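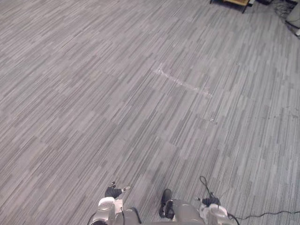 Borkville Playhouse, shop notebook
Fri 18 March
Entry by Gladys Guzmán

Revolve, continued from the last entry in February. Deck is back together and all the skins are screwed down except the two over the center bearing, which stay off until the drive is signed out. Deck diameter 16 ft, unchanged. Nam runs it nine times a night, the longest move being the one under the kitchen speech in Act Two, so noise counts for more than speed.

Starting condition, measured before anything was touched: breakaway pull at the rim 103 lb, taken with the spring scale hooked to the eye at the downstage mark, nobody standing on the deck. Far too high. The old rental revolve needed less than that with the full kitchen loaded on it.

Pulled the skins in order and spun each caster by hand. Two on the outer ring had their plates twisted so the wheels were not tangent to the circle. The chalk line on the subfloor showed it as a smear instead of a clean mark. Loosened the plates, set them against the trammel stick, and put them back with washers under the inboard bolts. One caster on the middle ring was carrying nothing at all, which means its neighbors were carrying too much. Shimmed it with a scrap of masonite until it just picked up the deck.

Breakaway after this, same eye and same scale: 61 lb. I would have liked fifty. The rest of it is probably the center bearing, and I am not opening that this close to the load-in. 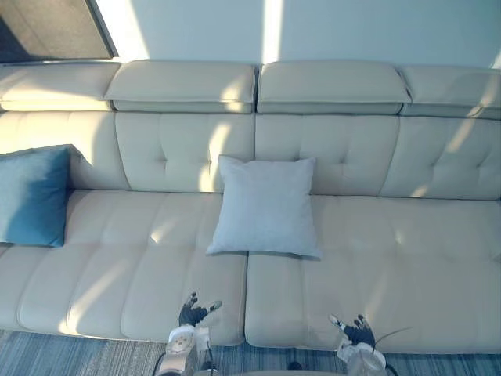
Cream leather sectional with tufted back cushions.

Drive. The motor unit is the Emberg, friction wheel on the outer rim, spring tensioned. It had been slipping on start. The tire was glazed, so I took it down with 80 grit until it was dull all the way across and wiped the rim facing with alcohol. Tension spring moved in one hole. Do not go in two holes. At two holes the wheel dug into the facing at the seam and you could hear the seam go by on every pass.

The seam itself: the rim facing is two lengths of hardboard butted together. The joint had opened and one end stood proud. Planed it flush, glued and pinned it. Let it sit with a ratchet strap around the whole deck over lunch.

Encoder. Small wheel on its own arm, opposite the motor. It must not ride on the drive wheel, or it counts slip as travel. Ran the deck by hand from the spike mark around to the spike mark and read 677 counts. Ran it again and got the same. Entered that in the controller as counts per turn. The old value in the file belonged to a different encoder wheel, and that accounts for the drift people kept seeing in Levodard last fall, when the deck ended the night with the fireplace pointing at the exit sign.

One count is a little under an inch at the rim. Fine for furniture. It is not fine for the door unit, which has to meet the fixed wall, so the door still needs the drop pin and a person to drop it. I have marked the pin hole in yellow.

Timing. Ten full turns at show speed, no load, stopwatch on the spike mark: 452 seconds. Works out to 45.2 per turn. The stage manager has the half turn called at 23 and that is close enough that I left the speed alone. With the deck loaded I expect it to lose something on the start ramp and nothing on the run.
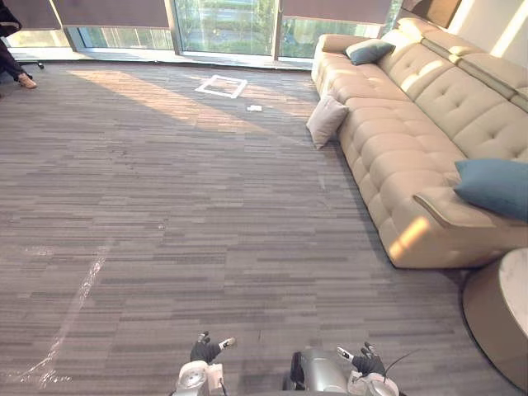
Ramp settings, for whoever resets the controller next: start ramp three seconds, stop ramp four. The stop is longer on purpose. With a short stop the tall dresser rocks, and the actor playing the aunt has to stand next to it. The emergency stop ignores both ramps and cuts straight to the brake, as it should. Tested from both buttons, stage left and the booth. Stage left button was sticky. Cleaned the plunger and tested it again, five presses, five stops.

Cable. The practicals on the deck (kitchen pendant, radio, stove glow) still come up through the center on a loose twist, with no slip ring. Total travel for the show in one direction is one and a half turns, then it comes back. The twist can take three before it pulls on the strain relief. The limit in the controller is set to two. If the director adds a move, somebody has to redo this sum before it is run, not after.

Noise. Listened from row C, row K and the back of the balcony. Row C hears the motor start. Row K hears a low rumble on the upstage half, where the subfloor boards run crosswise to the travel. The balcony hears nothing over the air handling. Put carpet scraps under the motor base and it took the edge off in row C. The rumble stays unless we lay hardboard over the whole track, and there are only four sheets in the rack. 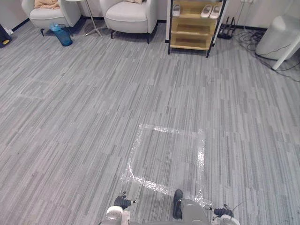 Paint. The deck top gets its second coat of the floor treatment after the furniture is spiked. Do not use the water-based sealer left over from the spring musical. It stayed tacky under the lights and picked up lint. Use the flat one in the gallon can marked DECK. Keep both off the rim facing, where any paint at all will bring the slipping back.

Still open:
- center skins, two, screw down after loaded test
- loaded test with full kitchen and four people
- yellow pin hole, ream it slightly, pin binds when the weather is damp
- hardboard over the track, decide
- write the new count on the inside of the controller lid (done, in marker)
- return trammel stick to the paint side

Loaded test is next, as soon as the sink unit is off the paint racks. I want to see the breakaway pull with weight on before anyone rides it. If it comes in above what the Emberg can start cleanly, the next thing to try is wider wheels on the outer ring, and that means new plates as well.

Comments

props_desk: Is the stove glow on the same circuit as the radio? The radio pops when the glow comes up.

G. Guzmán: Same circuit. I will split them when the center skins are off anyway.

upleft: The 23 for the half turn is from my call, counted from the word "go" and not from when the deck moves. Might explain the difference.

balcony_rail: Four more sheets of hardboard are behind the old ground row, bottom one is chewed at a corner but usable.

Last updated after loaded test was scheduled; results go in the next entry.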